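Towel folding demos: one towel or many?
Board: Data collection and teleop

gantrymouse
We're starting a towel task for a two-arm setup and I'd like opinions before we burn a month on it. The plan is 3,000 episodes. Pick the towel up by a corner, lay it flat, fold in half, fold again. We have 2 operators and 8 towels. One of them wants to do the whole set on a single plain white towel first and add the others later. I'd rather mix from the start. What have people done?

pell_o
Mix from the start. We did a one-towel set in April and the policy was good on that towel and useless on the next one. It had learned the stitching on the hem, as far as we could tell. We threw out most of it.

kettleblack2
I disagree with pell_o. If you mix from the start you can't tell whether a failure comes from the towel or from the operator. We ran 4 towels, one after another, and checked the policy after each. It was slower but we knew what broke it. With new operators especially I would keep the first few hundred on one towel.

pell_o
A few hundred, fine. He said 3,000.

kettleblack2
He said the plan was 3,000 in total. The one-towel idea came from his operator.

gantrymouse
To clear that up, the operator wanted a few hundred on white and then the rest mixed. I wrote it badly. Does anyone have a view on patterned towels? The shop in Prultville only had two plain ones left, so most of ours have prints.

marlstone
Prints are fine, and I'd say better than plain. On a white towel over a pale table the wrist camera loses the edge all the time. What matters more is the surface under it. We use the Gebretsadik counter slabs because they were already in the room, and the veining gives the model a lot of lines that aren't towel edges. It took more episodes but it stopped grabbing at seams in the table afterward.

A border down one side helps your operators too. They can call the corner before they close on it. One from our set:

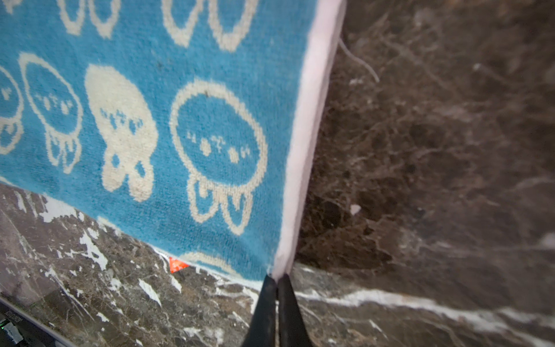
Wrist view, corner grip at the end of the border. Jellyfish towel on brown marble.

gantrymouse
Useful, thanks. Do you make the operators take the same corner every time?

marlstone
No. We write the corner on the episode sheet and rotate it. When we left it to them, they both went for the nearest one.

kettleblack2
I'd avoid a border for the first batch. If every towel has a strip on one side, the model will look for the strip. Same problem pell_o had with the hem.

marlstone
Only if they all have one. Half of ours don't.

pell_o
Agree with marlstone there. Also log the failed grasps and keep them in a separate folder. We deleted ours and regretted it when we wanted recovery examples. The Maramix exporter drops anything marked as failed unless you change the setting, so check that on the first day.

gantrymouse
Didn't know that about Maramix. We'll do 300 on plain white, evaluate, then mix all the towels and rotate corners by sheet. I'll post the numbers here when the first evaluation is done.

kettleblack2
Shake the towel out between episodes as well. Ours kept the old fold lines and the arm started following them.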